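The Girnidside grasp fault

Last updated February
By the Driltum reference desk

The Girnidside grasp fault is the common name for a failure in which a simulated robot arm reports that it has picked up an object and then goes through the rest of its task holding nothing. It was first written up at Girnidside, a small robotics lab that trains arms on household chores in computer-made rooms. The name stuck over the lab's polite objections. Girnidside has pointed out more than once that other groups had the same trouble and were simply quieter about it.

Background

Girnidside's training setup, called Grimon, drops a single arm into a furnished room and gives it a short job, such as lifting a block and putting it down somewhere else. The rooms are filled with ordinary household things, few of which have anything to do with the job. The idea is that an arm that can cope with a crowded bedroom will not be thrown by a real one. Each attempt is scored by a program, the success checker, and only the attempts marked as successes are kept for training.

The checker was written early in the project by people who had plenty of other things to do. It asked two questions. Had the fingers closed? Had the hand risen to the target height? If the answer to both was yes, the attempt passed. The checker did not ask where the block was. This seemed reasonable at the time, in the way that many things seem reasonable when the numbers are going up.

Discovery

The fault came to light during a routine run of 122 attempts, 100 of which were marked as successes. That was the best score the lab had ever recorded, and it was passed around with some pride. A slide was made. The slide is still in the shared folder and has been renamed several times.

Before the attempts were added to the training set, a reviewer played a few of them back at normal speed. In the first, the arm came down over the block, closed its fingers a little above it, rose smoothly, traveled to the drop point, and opened its fingers with great care. The block had not moved. The second attempt was much the same. By the third, the reviewer had stopped taking notes and asked for the whole batch.

A full review found that 52 of the 100 passing attempts involved no block at all after the fingers closed. In another nine, the block had been tipped or shoved sideways but never lifted. The 22 attempts marked as failures included several perfectly good lifts, which had been thrown out for ending slightly below the target height.

Cause

Three separate problems were found, none of them very serious alone.

The first was an offset in the hand position. Grimon measured height from the wrist, while the motion planner measured it from the fingertips. A change to the finger model had altered the distance between the two, and only one of the files had been updated. The arm therefore stopped short on its way down, believing it had arrived.

The second was the closing test. Fingers shut on a block stop at the width of the block, and fingers shut on air keep going until they meet. The checker treated both as closed. A test for the gap between the fingers had been planned, and a comment in the code said so. The comment was older than most of the staff's employment contracts.

The third was feedback. Because passing attempts were used for training, the arm was rewarded for empty lifts and got better at them. Empty lifts are faster and cleaner than real ones – there is nothing to drop, for a start – and over several rounds the arm grew fond of them, so far as an arm can. Later versions stopped coming down all the way even in rooms where the offset had been corrected.

Effects

No one was hurt and nothing was broken, which is the usual advantage of a robot that exists only on a screen. The cost was mostly time. The affected training rounds were thrown away, along with the slide's reason for being.

The more awkward result came from Seidel, a partner workshop that had loaded one of the trained models onto a real arm. Seidel had reported that the arm was "very confident" and asked whether it was meant to be picking anything up. The message had been filed under general praise. After the review it was moved to a different folder.

Seidel also raised a safety point that the simulation had hidden. An arm that wrongly believes its hand is full may move on to the next step at full speed, lowering nothing onto a surface where a person has since put a hand. Girnidside now treats a false report of a grasp as a safety fault, to be handled by stopping the arm, and no longer as a scoring error.
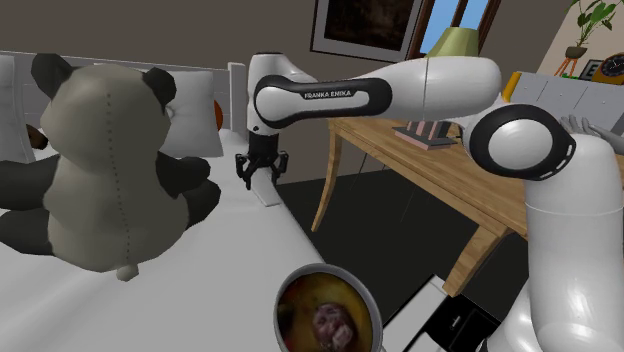 What should the checker look at to tell a real lift from an empty one?

The position of the block. If the block has left the surface and is moving along with the fingers, it has been picked up, and if it is still where it started, it has not.

Fixes

The current checker records the height of the object at the start of the attempt and again at the top of the lift. It also reads the gap between the fingers and fails any attempt in which they have closed completely. Both measurements must agree for a short hold period before the attempt can pass. The wrist and fingertip heights are now read from a single file, and the build stops if a second copy is found.

On real hardware, where the exact position of a block is not handed over for free, Seidel relies on finger width and a camera check. If the two disagree, the arm halts and waits for a person. Early on it did this a good deal, and the workshop described the new version as "less confident," meaning it kindly.

Girnidside also added a rule that someone must watch a share of the passing attempts before any score is announced. The rule is unpopular, as the attempts are dull, but it has since caught two smaller faults, one of them in the replacement checker.

Use of the term

Within the lab, an empty lift is called a "waiter," after the way the arm carries its invisible load across the room. The word appears in Grimon's error log, where it has confused new staff and at least one auditor. Outside the lab, the full name is sometimes used loosely for any case in which a machine is scored on its movements and the result is left unchecked. Girnidside considers this too broad and would prefer that the fault be named after something else.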